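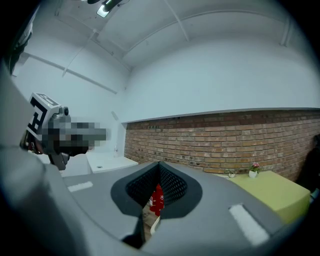 Getting rid of half my cookbooks

I finished the bookshelf job on 15th January, which means it took me most of the holidays and a bit more. The plan was to get down to one shelf of cookbooks. I had three shelves, plus a pile beside the fridge that I had stopped noticing.

The rule I started with was simple. If I hadn't cooked from a book since last May, it went in the box. That rule lasted until the second book, a thin paperback on pickles by Akihiko Amano. I haven't made a single thing from it in years, but I still read the introduction every winter. It stayed.

After that I went by recipes. I took each book down, wrote the pages I use on an index card, and looked at how long the list was. Most cards had one or two lines. The big Riltia baking book, all 1,571 pages of it, had one: the lemon loaf on page 212. I copied the loaf out by hand and let the book go. It had been holding up the end of the shelf, so I had to find something else for that.

Soups were harder. I have two soup books that cover nearly the same ground, and I kept the one with worse photos and better stock. The onion soup in it takes an hour and a half and needs more salt than it says. 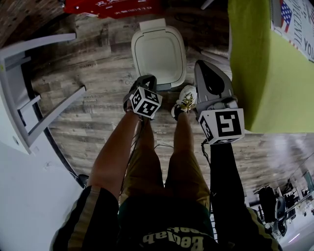

Looking down, Beelab shirt and shorts.

The box went to the Ogura shop on the corner, where Masaru Kawaguchi takes used books in the mornings. He gave me store credit for nine of them and put the rest on the free cart outside. I used some of the credit on a book about beans. I know.

The index cards are now in a tin next to the stove. I've used them more in a week than I used some of those books in ten years. The lemon loaf card already has butter on it. I wrote the oven temperature in Fahrenheit on some and Celsius on others, depending on the book, and I need to go back and fix that before I burn something.

Still to do: the pile of magazines under the stairs, and the folder of clippings from my aunt, which are mostly casseroles. I may leave the folder alone – her handwriting is on nearly every page, and it doesn't take up much room.

If anyone has a good way to store loose clippings without plastic sleeves, leave a comment. The sleeves stick together.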